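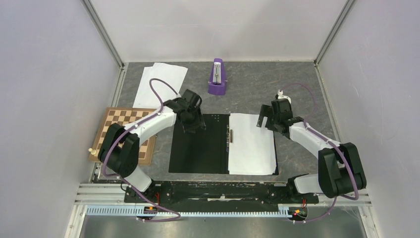

*Gray top with the pale veining, wooden board on it*

**Marble-look surface shows every water ring — what do I do?**

Hi all! We moved into a rental on Ardeleanu Street in January, and the counters have a gray, marble-looking finish with fine pale veins. I love how it looks from across the room, but up close I can see a ring from every glass anyone has ever set down. I've been wiping it with dish soap and a sponge, and it dries cloudy. My landlord says it isn't real stone but can't tell me what it is, and the only paperwork he kept says "Tiltlow, 1,521" (which might be a color, or a price, for all I know). Is there something gentle I can use that won't make me lose my deposit? I have a bottle of Flurent spray under the sink but I'm scared to open it.

— counter_worrier

**Ebuka Babalola**

Oh, I feel for you, I spent a whole winter fighting the same thing in my mother's kitchen! My guess is that the cloudiness is soap, and the rings may be too, at least partly. A sponge holds far more soap than you'd think, and on a smooth top it dries as a film.

Try this in a corner first, somewhere behind the toaster:

1. Put two drops of dish soap — two, really — in a big bowl of warm water.
2. Wring a soft cloth out until it barely drips, and wipe the corner.
3. Go over it again with plain water and a second cloth.
4. Dry it right away with an old cotton T-shirt.

You may need to repeat the plain water part a few times if there's a lot of buildup. Please skip vinegar and lemon until you know what the top is made of, as they'll etch real marble and your landlord doesn't sound very sure of himself. If the corner looks clear after 10 minutes, carry on with the rest. A rough patch you can feel with a fingernail is damage to the finish, and I'd photograph that and email it to him before you do anything else. 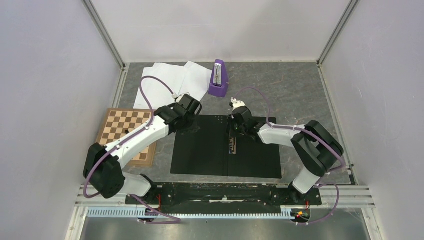
*Speckled gray, with a black square mat on it*

Speckled finishes hide rings better than veined ones, in my experience, so if you ever get a say in it, keep that in mind. Mats help on either kind, as long as you lift them now and then and let things dry underneath.

**zerken_fan_9**

just get coasters lol. Zerken makes cork ones, I bought 8 and still have most of them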